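Ona Vasiliauskas charges $179 for a morning in your bedroom, and for that she will tell you which clothes to keep. I wanted to know what a person gets for the money that a friend with an opinion couldn't provide.

"Speed," she said. "Your friend wants to talk about the sweater."

Her Clutbridge business rests on one rule. Everything goes on the bed, one category at a time, and nothing returns to the closet until it has been folded or hung. She starts with coats and jackets. I asked whether the rule had any evidence behind it, and she said 41 clients. I pointed out that clients who pay tend to say they are pleased.

"Some don't," she said. "I had three ask for their money back."

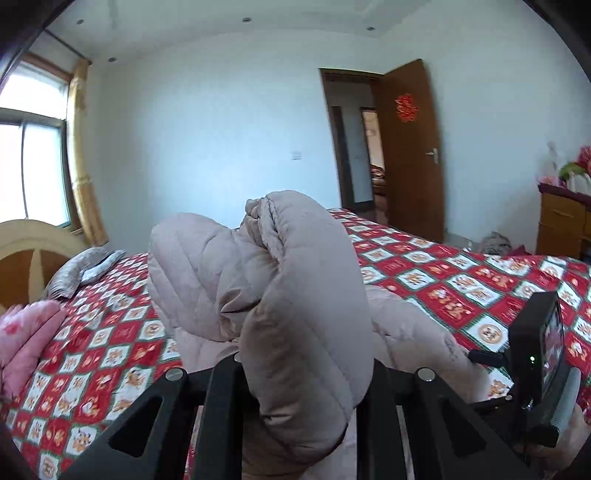
Quilted down jacket on the bed.

Puffy jackets are where I expected her to struggle. She wants them folded in thirds, sleeves in, and laid flat on a shelf. Most of us were told that down should hang, and she waved this away a little too quickly for my taste.

"Hang it if you have the rod space. You don't have the rod space."

She was right about my closet. I was less convinced by the claim that a tidy shelf stays tidy, so I called Ashton Te Moana, who hired her in August. He still likes the shelf. The bed, he admitted, is another matter.

"It's got laundry on it right now," he said. "I sleep on the other half."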